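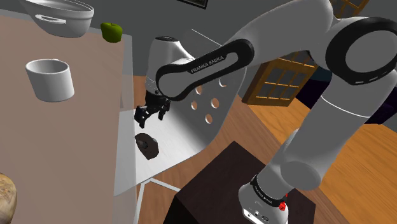 Getting a sim arm to pick up small things

Every guide I read says tune the gripper force first. I don't buy it. Most bad grasps I've had at home came from a lazy approach path, and no amount of squeeze fixed those.

1. Load the kitchen world and park the fingers over the dark block, pointing down and a little open. Leave the apple and cup alone for now.

2. Set the hover height to 50 mm. Charmaine Xaba's notes say 200, but that mostly wastes time.

3. Turn the wrist to match the angle of the block. Auto-align claims to do this – check it yourself.

4. Lower slowly, close, wait 2 seconds, lift.

5. Run it again with a new seed. I use 421. One good lift proves nothing.

If the block skates away, look at your friction colour map before you touch the force setting. I'd hold off on the real arm until it's boring.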